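Unit 5 handout - Planning the teardown cell
Notes: Chidubem Balogun. Budget sheet is Ayodele Idahosa's, get it off the course page

Where we left off: Sodia wants used desktops and server boards stripped for parts. Memory first, then CPU. We are NOT designing the cell, we are pricing it.

Start from the task, not the catalog. Socket work is the hard case so it sets the spec. Load plate up, lever out of the way, then finger tips have to get in next to the chip without touching pins. Thin tips = more money, and they wear.

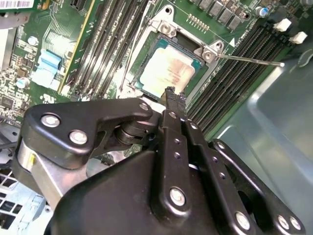

Budget lines people forget:
- spare fingers. Quote 2 sets min, they get bent
- wrist camera + cable + mount (three lines, not one)
- fixture for the case. Sizes vary alot, so adjustable or several
- cleaning. Old thermal paste gets on everything, wipes are a consumable, put them under running costs
- somebody's hours to teach the positions
- scrapped sockets and chips during setup

Gripper quote from Rasaris is 3496, no fingers, no freight. Flurnik's looks cheaper untill you add the controller. Always ask what is NOT in the quote. Write it down, get it in the email.

Volume: Sodia says 200 machines a month. Ask where that number came from. If it's half that, does the payback still work? Run both.

Chip still needs somewhere to go once it's out. Tray, label, antistatic. Separate line, and it needs reach: if the tray is too far from the case you end up pricing a bigger arm.
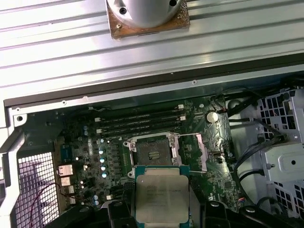 Fig. 2. Processor held by the gripper fingers above the board, socket open.

For December: one page, capital on top, running costs under it, assumptions at the bottom w/ who told you. Mohammed line (the service contract) goes under running, several of you had it in capital last time.

Bring the lead times too. Fingers are usually the slow item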